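Bimanual shirt folding policy: flattening is fine, fold stage keeps stalling. Dropping the wrist cams?

Asked 22nd July in Manipulation / Learned policies

Trying to reproduce the Drirkis folding recipe on our two-arm setup. 100 teleop demos, black tees only, start from crumpled. One policy for the whole thing, head view plus both wrist views going in.

Flatten stage good. Fold stage, the arms get to the shirt, grip, then hover. Sometimes regrips the same spot over and over. Ran 12 rollouts with the wrist views masked and it stalled less?? Which makes no sense to me, the wrist view should help with grasping. Same table and same pile in the corner for all demos.
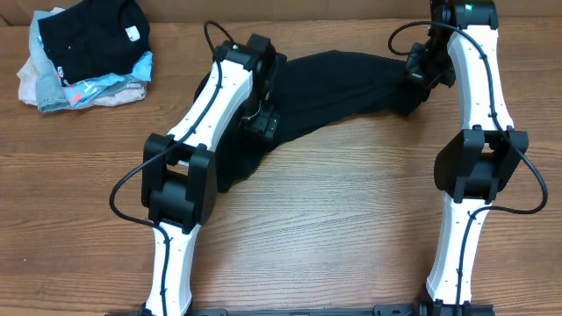
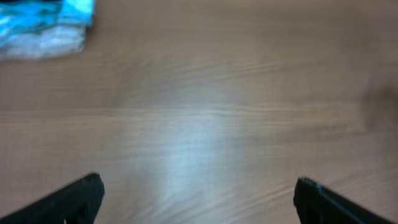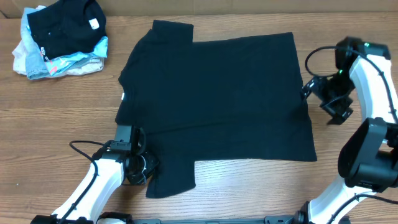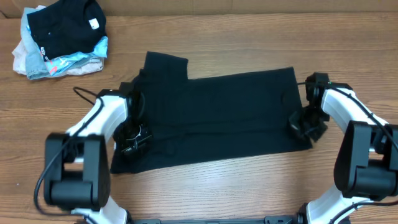
Two-arm tee folding. Second one is a wrist view, the other three are head view.

So is it the cameras or do I just need more data? Chunk length is 82 steps if that matters, copied from the Gethin config and never touched.

3 replies

Reply 1 (accepted)

Look at your wrist view. Blur, glare in the middle, wood grain and two fingers. No black shirt in it at all. If a lot of your training frames are like that the policy can't tell flatten from fold in that channel, and it may be latching onto grain or whatever. We had the same on the Sondon rig. What worked for us:

- random dropout on the wrist views in training, not masking at test time. masking only at test is out of distribution so I wouldnt read much into 12 rollouts
- shorter exposure, move the light off center
- stage label as an extra input, flatten / fold

Also black on black. Gripper over black tee in the head view is hard to seperate, try a few light colored shirts.

Reply 2

more demos. 100 is nothing for cloth, we went to 400 and the hovering went away

Reply 3

Agree w/ reply 1 mostly, but check your demos for pauses first. If the operator stops to think before the fold, the policy learns to stop too. Trim the idle steps and retrain, costs you an afternoon. Jukbridge loader has a flag for it, forget the name. And re chunk length, 82 is only sane if your control rate matches theirs. Does it?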